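Kitchen Bench Tips: Comparing Grippers on Fruit, Trays and Plates

Workshop tips, page 2. Previous page: cable routing and strain relief.

These notes cover setting up a fair comparison between two or more grippers on kitchen objects, first in simulation and then on a real counter. They assume the arms are already mounted and the emergency stop has been tested. Most of the tips came out of a comparison of the Laltness parallel jaw and the Haltus jointed hand, run by Ladan Moradi and written up with Min-kyu Ra. The controller was a Kindix throughout.

Pick the objects before the grippers

Choose the test objects first and write them down. If the gripper is chosen first, the objects tend to drift toward what that gripper can hold.

A lemon and a pear make a good starting pair. A lemon has two pointed ends and a firm skin. A pear has a wide end and a narrow end, so a grasp that works at one height can slide at another. Add an apple if you want an easy baseline. Leave out grapes and anything with a loose stem until the basic runs are repeatable.

Weigh each fruit on a kitchen scale and enter the value in the simulator. We used 150 grams for the pear. The default mass in most object libraries is too low, and a light pear forgives a bad grasp.

Set the same starting pose every time

Park both arms in the same joint positions before each run. Save the pose in the controller under a plain name and call it by name in the script. Do not park by eye.

On a real counter, mark the plate and tray positions with painter's tape. Put the tape under the rim where the wrist camera will not see it. In simulation, fix the random seed for the first batch and free it for the second. Report the two batches separately.

Trays

A long tray with raised walls is harder than a flat board. The fingers have to clear the wall on the way in and still release low enough that the fruit does not bounce.

- Measure the inside width of the tray, then the width of the gripper when fully open. If the open gripper does not fit between the walls, program the release above the wall height and accept the drop.
- Turn the tray off square for at least half of the runs. A controller tuned only on a square tray will often clip a wall when the tray is rotated.
- Check the collision shape of the tray in the simulator. A tray imported with a single convex shape behaves like a solid block, and the fruit will rest on an invisible lid. Split it into a floor and walls.

Plates

The rim is the problem. A low approach from the side puts the knuckles of a jointed hand over the rim before the fingertips reach the fruit. Raise the approach path and tilt the wrist down, then lower in small steps.

Two pieces of fruit close together on a plate are a better test than one. The gripper has to get a finger into the gap or push the neighbor aside, and the two designs do this differently. The parallel jaw needs a clear line on both sides. The jointed hand can start with one finger and bring the rest in later, but it takes longer to close and the contact points are harder to predict.

Log pushes as their own result. A run in which the pear is lifted and the lemon rolls off the plate should not be filed with the clean ones.

Force limits

Start with the lowest closing force the driver allows and raise it until the fruit stays put during a slow lift. Record that value, then add a small margin. Our closing time limit was 300 milliseconds for the parallel jaw. The jointed hand needed a longer limit, and we listed it in a separate column - the two numbers do not mean the same thing and should not be averaged.

On real fruit, swap the pear when the skin marks. A bruised pear is softer on one side and will change the result.

Camera placement

Mount the camera high enough to see the floor of the tray and the whole plate rim with both arms in their working positions. Check this with the fingers closed on the fruit, not with the arms parked. The hand is the largest thing near the object at the moment you most need to see the contact.

If the view is letterboxed, crop before you resize. Black bars waste pixels and can shift the image center, which throws off any calibration done on the uncropped size.

With a two-arm setup, keep the idle hand closed and well clear of the tray. Closed fingers take up less of the view and have less to catch on.
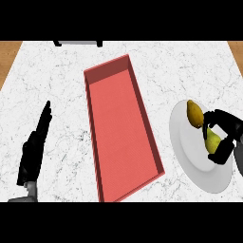 Surfaces and lighting

Marble patterns are hard on simple segmentation. Dark specks get picked up as small objects, and gray veins can be read as edges. Run a few tests on a plain cutting mat first, then go back to the stone texture once the thresholds are set.

Friction matters more than looks. If the plate slides when a finger touches the rim, the contact values are wrong. On a real counter, a damp dishcloth under the plate will hold it.

What to write down

For each run, record the gripper, the object, the tray angle, the closing force, the result and any push. Our log ended at 166 runs with one line each. The El Sherbiny spreadsheet template works if you delete the cost columns. Save the controller version with the file, and start a new sheet after any firmware update.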